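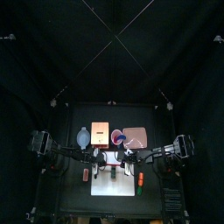

Chapter 7
Waiting Lines

In this chapter
Why lines form even when there is enough capacity
The parts of a waiting-line system
Little's Law, and what it can be used for before lunch
Utilization and the long climb near the top
Line discipline, including the lack of it
What waiting feels like, as opposed to how long it lasts

7.1 The permit office at Vollholm

The town of Vollholm has one permit office, and the permit office has one counter for parking permits. On the wall behind the counter is a clock. The clock is slightly fast, so that everyone waiting can feel they have been there longer than they have, a service the town provides free of charge.

In February the office manager was asked to explain why people were spending so long in line. She did what any sensible manager would do and looked up how quickly the clerk worked. The clerk could handle 30 customers an hour, on average. Then she looked up how many customers came to the counter. The answer was 27 an hour, on average. The clerk was faster than the customers. By this reasoning there should have been no line, and the manager wrote a short memo to say so. The memo was posted in the waiting area, where a great many people had time to read it.

The manager had made the most common mistake in the study of waiting lines, and she had made it using correct figures. Her averages were fine. What she had left out was that customers do not arrive on the average. They arrive in clumps: after the bus, before school pickup, during the ten minutes when it stops raining. In between the clumps the clerk sits and straightens the forms. The time spent straightening forms cannot be saved up and handed to the next clump, and so it is gone.

Service times are lumpy too. One customer wants to renew a permit and has every document in a plastic sleeve. The next has brought a cousin's permit, a question about hedges, and a Form 769 filled out in pencil. Both count as one customer.

Put those two kinds of lumpiness together and you have a line. This chapter is about how long the line will be, how long people will stand in it, and what can be done about it short of taking down the clock.

7.2 The parts of the system

Every waiting-line system, from a permit counter to a hospital to a printer shared by two departments that dislike each other, can be described with the same few parts.

The calling population is everyone who might show up. For most purposes we treat it as endless. This is a fiction, but when you are at the back of the line it is a persuasive one.

The arrival process describes how customers reach the system. We usually care about the average rate of arrival and about how much the gaps between arrivals vary. A dentist with appointments has a fairly tame arrival process. A dentist with a broken window on a festival weekend does not.

The queue is where customers wait. It can be a roped lane, a row of chairs, a list on a clipboard, or a recorded voice that values your call. Some queues have limited room. When the room runs out, customers are turned away, and in the language of the field they are said to be "blocked." The customers tend to use other language.

The server is whatever does the work. A server may be a person, a gas pump, an elevator, or a runway. Nothing in the term implies food, though students in every section of this course have hoped otherwise.

Finally, the line discipline is the rule for deciding who goes next. First come, first served is the one we were all taught as children and the one that makes the mathematics behave. It is easy to picture: things stand in a row, one end of the row is the front, and the one at the front goes first.

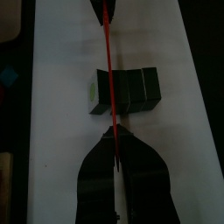
Figure 7.1 Four small blocks in a row. The leftmost has a light green dot on its pale side.

A row does not tell you which end is the front. You need a rule for that, and everyone in the row needs to know it. The bakery chain Skundier once opened a shop in Ovley with a door at each end and a register in the middle. For the first week there were two lines, each of which believed itself to be the only one. The staff served them in turn, which was fair, and both lines complained that the other was cutting. The shop has since locked one of its doors and put a fern in front of it.

Other disciplines are common. Last come, first served sounds like an insult, but it is how most people deal with a stack of mail. Priority rules put certain customers ahead of others by urgency, by importance, or by ticket price, and airlines have shown that there is no upper limit to the number of priority groups a public will accept. Shortest job first lets quick tasks go ahead of slow ones. It lowers the average wait for everybody taken together and is hard to defend to the person with the slow task, who is a perfectly nice person with a complicated hedge.

7.3 Little's Law

There is one result in this chapter that you should remember after you have sold the book. It says that the average number of customers in a system equals the average arrival rate multiplied by the average time each customer spends in the system.

L = λW

L is the average number of customers in the system. The Greek letter lambda (λ) is the average number arriving per unit of time. W is the average time a customer spends inside, waiting and being served together. Check that the units agree before you multiply. If arrivals are counted per hour and time is measured in minutes, the law will give you an answer anyway, and you may find yourself ordering several hundred extra chairs.

Suppose the town library in Ovley is open nine hours a day and 684 people come through the door. That is 76 people an hour. If the average visitor stays for a quarter of an hour, then on average there are 19 people in the building:

L = 76 × 0.25 = 19

Notice what we did not need to know. We did not ask whether visitors came in clumps, whether some stayed all afternoon in the good armchair, or what order they left in. The law holds regardless, provided the system is reasonably stable over the period and the people who go in eventually come out. Libraries take steps to ensure the second condition at closing time.

The law also works backward, and this is where it earns its keep. Counting the people in a room is easy. Following each of them with a stopwatch is hard and gets you talked about. If you know L and λ, you can divide to find W and leave everyone alone.

7.4 Utilization, or why the memo was wrong

Let us go back to Vollholm. Utilization is the share of time that a server is busy. With one server, it is the arrival rate divided by the service rate. The parking clerk sees 27 customers an hour and can handle 30, so utilization is 27/30, or 90 percent. To most managers, 90 percent sounds splendid. It sounds like a grade.

For a single server with random arrivals and random service times (we will be more careful about "random" in Section 7.6), the average time in the system is

W = 1 / (μ − λ)

where μ is the service rate. At Vollholm, that is 1 / (30 − 27), or one third of an hour. The average customer spends 20 minutes at the office to receive service that takes two.

Now see what happens as the counter gets busier.

Arrivals per hour: 15. Utilization: 50 percent. Average time in system: 4 minutes.
Arrivals per hour: 24. Utilization: 80 percent. Average time in system: 10 minutes.
Arrivals per hour: 27. Utilization: 90 percent. Average time in system: 20 minutes.
Arrivals per hour: 29. Utilization: 97 percent. Average time in system: 60 minutes.

Moving from 15 arrivals to 24 adds six minutes. Moving from 27 to 29 adds forty. Two extra customers an hour, and the average visit triples. At 30 arrivals the formula asks you to divide by zero, and the line, given enough time, grows without limit. Real lines stop short of that. People look in through the window, do some rough queueing theory of their own, and go home to park illegally.

The same curve has a cheerful side. If a little more load does a lot of harm near the top, a little relief does a lot of good. Persuading three customers an hour to renew by mail would bring the Vollholm counter down to 24 arrivals and cut the average visit in half. The clerk would also have more time in which to appear idle — and this is usually the real obstacle. An idle clerk can be seen from the manager's door. Twenty minutes of somebody else's morning is much harder to spot from there.

Before going on to systems with several servers, be sure you can explain to a patient friend why a clerk who is free 10 percent of the time can still have a line out the door. Section 7.5 takes up what happens when a second counter opens, and why the line you did not join always moves faster.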